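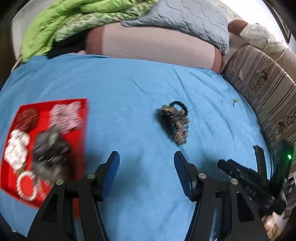
Bett, rotes Tablett, Haarklammer: Blick der Greiferkamera beim Datensammeln

Mit der S-Bahn bis zur Endhaltestelle, dann noch 14 Minuten zu Fuß, und ich war natürlich trotzdem zu spät. Am Mittwoch, 13. Mai, hatte Trestis zum Besuchsnachmittag geladen, und ich wollte da schon seit November hin, als ich zum ersten Mal von ihrem Projekt Plikbridge gelesen hatte. Kurz gesagt sammeln die Leute dort Beispiele, mit denen ein Lernsystem Aufräumen üben soll. Ich hatte mir eine Halle vorgestellt, mit Absperrband und Helmpflicht. Es war dann eine Altbauetage über einem Fahrradladen, mit knarrendem Flur und sehr gutem Filterkaffee!

Im ersten Zimmer durfte man gleich zuschauen. Gearbeitet wird dort ganz ohne Roboterarm, der Greifer liegt in der Hand: zwei schwarze Backen mit blauen, fein genoppten Griffpolstern, dazu eine Kamera, die alles aus der Sicht des Werkzeugs aufnimmt. Man führt das Ding also selbst, und das System bekommt später die Bilder und die Bewegung dazu. Auf dem hellblauen Spannbettlaken lag eine schwarze Haarklammer mit goldenem Sprenkelmuster, und links wartete das rote Tablett mit lauter weichem Kleinkram und einem weißen Perlenarmband. Aufgabe: Klammer greifen, aufs Tablett legen, Hand zurück, nächster Durchgang.

Klingt nach einer Sache von drei Sekunden, dachte ich. Ich habe es dann an einem Übungsplatz nebenan selbst probieren dürfen und mich wirklich blamiert. Das Laken gibt nach, sobald man zu tief kommt, und dann schiebt man eine kleine Falte vor sich her und den Gegenstand gleich mit. So eine Klammer ist außerdem gemein geformt, oben der gebogene Griff, unten die Zähne, und je nachdem, wie sie liegt, rutscht sie einem zwischen den Polstern weg. Beim vierten Versuch hatte ich sie endlich (und habe mich gefreut wie ein Kind am Greifautomaten, nur dass man hier auch mal gewinnt).

Interessant fand ich, dass die misslungenen Versuche nicht gleich im Müll landen. Sie werden aufgehoben und extra gekennzeichnet, und ob man sie fürs Training verwendet, wird später entschieden. Aussortiert wird vor allem, was zu hektisch geführt ist. Wer schnell schwenkt, bekommt Bewegungsunschärfe, und ein verwischtes Tablett hilft dem System wenig, wenn es lernen soll, wo der Rand ist. Mir wurde nach meiner Runde sehr freundlich gesagt, ich solle bitte halb so schnell machen. Ich fand mich schon langsam!

Überhaupt das Tempo. Eine eingespielte Person schafft in einer Schicht 50 saubere Durchgänge für eine Aufgabe, dann wird getauscht, andere Decke, anderes Zimmer, andere Gegenstände. An der Tür hing ein Zettel mit dem Stand für die Bettaufgabe: 457 von 900. Also gut die Hälfte, und das nur für kleine Dinge von einem Laken aufs Tablett. Für Küche und Bad gibt es eigene Listen, die habe ich aber nur von weitem gesehen, weil die Gruppe weiterzog und ich noch am Kaffee hing.

Was mir gefallen hat: Niemand räumt das Zimmer vorher schick auf. Die grüne Decke mit dem weißen Blättermuster lag zusammengeschoben neben einer graublauen Steppdecke, davor eine lange rosa Rolle, dahinter das gestreifte Sofa mit einem weißen Stoffteil über der Lehne. So sieht es bei mir am Sonntag auch aus. Auf meine Frage, ob man das nicht einfacher haben könnte, kam nur ein Schulterzucken: Daheim ist es bei den Leuten auch voll, und ein System, das nur leere Tische kennt, steht dort dumm da.

Im zweiten Zimmer ging es um die Software, die heißt Iko und spielt die Aufnahmen nebeneinander ab. Man setzt Anfang und Ende eines Griffs und schreibt einen kurzen Satz dazu, was passiert. Das ist ziemlich zäh, nach fünf Clips wollte ich wieder ans Bett. Die Backen samt Gelenken kommen von Ormsby, einer kleinen Werkstatt, und die Griffpolster lassen sich einzeln tauschen, wenn sie abgenutzt sind. Ich hätte gern einen Satz mitgenommen, ging aber leider nicht.

Ein bisschen Kritik noch: Für die Fragerunde am Ende war die Küche viel zu klein, hinten hat man kaum etwas verstanden, und die Frage nach dem Datenschutz bei Aufnahmen in echten Wohnungen wurde mir zu knapp beantwortet. Da hake ich per Mail nach. Der nächste Besuchstermin soll im November sein. Wer hingehen will, sollte sich früh anmelden und unbedingt das Ausprobieren mitnehmen. Und bequeme Schuhe, der Weg von der Bahn geht die ganze Zeit bergauf.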